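Sujet : Débarrasser un plan de travail – où en est-on vraiment ?

cisilside_bm
Mercredi, 21 h 40
Bonjour à tous. Je reprends la question posée dans le fil sur les lave-vaisselle : un bras à pince peut-il tenir une cuisine au quotidien ? Ma position : saisir un bol isolé, oui. Enchaîner bol, planche, bocaux et rangement sans intervention, non. 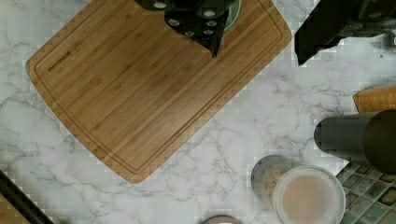
Le point dur reste la perception de près. Un bocal transparent renvoie une profondeur fausse ou nulle, et un objet noir à côté d'un autre objet noir se segmente mal. Chez Pomport, nous avons fait 600 essais de prise sur de la verrerie, et les échecs venaient presque tous de là.
Blandine Masson

tourneur_lef
Mercredi, 22 h 05
Pas d'accord sur le diagnostic. En atelier (Lefèvre, chargement de tours), la profondeur est un problème réglé : on marque les pièces, on fixe l'éclairage. La cuisine échoue parce que rien n'y est bridé. Une planche posée sur du marbre glisse dès qu'un doigt appuie de travers.
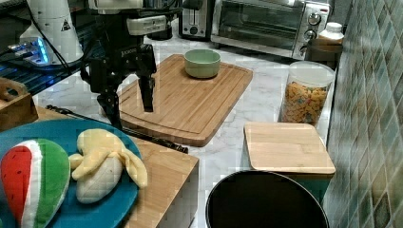

Pince à deux doigts parallèles au-dessus de la planche à découper.

Avec deux doigts parallèles, prendre un bol par le bord passe encore. Soulever la planche à plat, sans la faire basculer, je demande à voir.

Diltavberg
Mercredi, 22 h 31
tourneur_lef a écrit : « on marque les pièces »
Personne ne va coller des marqueurs sur son grille-pain. Et le bridage, c'est justement ce dont on veut se passer. Les politiques apprises compensent assez bien un glissement de quelques millimètres. 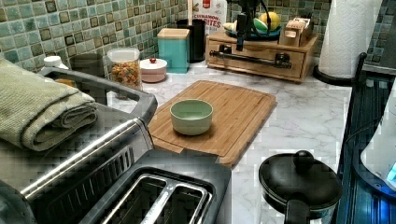 Par contre il faut beaucoup de démonstrations. Nous en avions 1 700 pour une seule tâche, poser un bol dans un égouttoir, et changer de modèle d'égouttoir nous a obligés à en refaire. À ce tarif, une éponge et deux minutes restent imbattables.

cisilside_bm
Mercredi, 22 h 58
Le glissement, d'accord, mais sur quelle masse ? Un bol vide et un bol plein d'eau ne se compensent pas pareil. Pour l'encombrement, même remarque : le bras doit passer entre les appareils sans rien accrocher, câbles compris.

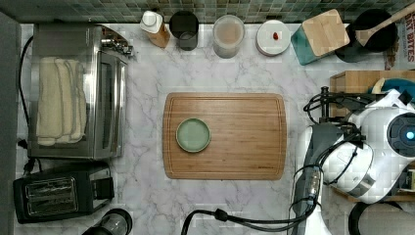 Vue de dessus : assiette vert pâle sur la planche, bras à droite.

tourneur_lef
Mercredi, 23 h 12
Les câbles, en production, on les passe en gaine le long du bras et on n'en parle plus. Je maintiens : tant que le poste n'est pas conçu pour la machine, les temps de cycle ne tiendront pas.

Diltavberg
Mercredi, 23 h 20
Le temps de cycle, chez soi, je m'en moque un peu. Si la vaisselle est rangée au matin, ça me va. Quelqu'un a des chiffres de casse sur du verre fin ?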